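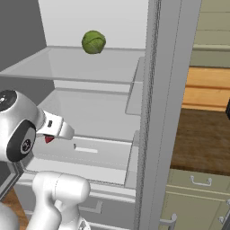

Call for makers: Kindik tabletop and art toy weekend, Plundthorpe

Posted March 28, 2024

Right, applications are open. Sorry for the wait, had a venue wobble, sorted now. Same hall as last time, Heywood Street end, doors on the car park side.

We're after people who make small things. Resin figures, wind-up toys, sofubi, papercraft, felt creatures, dioramas, enamel pins if they go with something bigger. Card and board games too, as long as you designed it yourself and there's a playable copy on the table. Prototypes fine. Half-painted fine. No resellers please, we get asked every year and the answer's still no.

What's on offer
13 full tables, trestle, black cloth supplied
2 half tables for first-timers, no fee
A wall of plinths for single peices if you can't staff a stall all weekend
One paid commission (see below)

Full table is $85 for both days. Power on the north wall only so say if you need it. Bring your own lights and extension lead, tagged and tested or the hall won't let you plug in.

The commission
Up to $700 for one maker to design the weekend's giveaway figure. Under 10 cm tall, castable in a two-part mould, no tiny bits that snap off. Theme is Drostora, the made-up harbour town from last year's map game. You don't need to have played it, we'll send the map and the colour sheet. You keep the rights, we get a run for the door and that's it. Half on signing, half when the master turns up. Materials come out of the fee, so budget for silicone.

Who can apply
Anyone over 17. Younger makers welcome on a parent or guardian's table. Solo or collective, doesn't matter. Interstate ok but we can't cover travel or a bed, sorry. Preference to people who haven't had a table before if it comes down to it.

What to send
Your name, and the name you trade under
Three or four photos of finished work, phone pics are fine
A paragraph on what you'd bring. Short!
Price range of what you sell
Table, half table, plinth or commission. Can tick more than one
For the commission, a rough sketch as well. Pencil is fine, no renders needed

Email it all to Waltraud Zaugg, address on the contact page. Put KINDIK and your name in the subject line or it'll go in with the general mail. Attachments not links, the links expire and then we're chasing you.

Event is in June, bump-in Friday arvo, pack down by six on the Sunday. Everyone hears back either way. Public liability cover needed for full tables, if you havent got it ask and we'll point you to the one-weekend kind.

Crowdfunding campaigns: happy for you to have a sign-up sheet and a demo out. No taking pledges as cash at the table.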